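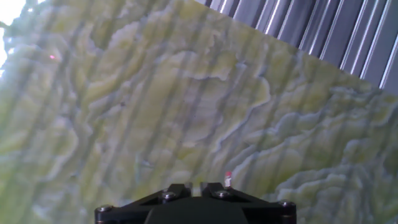 Laut einer Rückmeldung vom Standort Andham verwirft die Prüfung zu viele Episoden, wenn sich Lichtstreifen auf poliertem Stein während der Aufnahme verschieben. Für spiegelnde Flächen gilt daher:

4.3 Episoden aufzeichnen

1. Beleuchtung einstellen und bis zum Ende der Serie nicht verändern.
2. In Dralov eine neue Serie anlegen, Oberfläche "Stein, poliert" wählen.
3. Greifer in Startposition führen, Aufzeichnung starten.

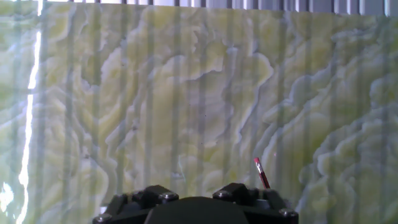 4. Bewegung ohne Unterbrechung ausführen - Korrekturen gehören zur Episode.
5. Aufzeichnung beenden, Episode bewerten.

Hinweis: Eine Serie umfasst 109 Episoden.

VORSICHT: Steinfläche nicht mit dem Greifer berühren.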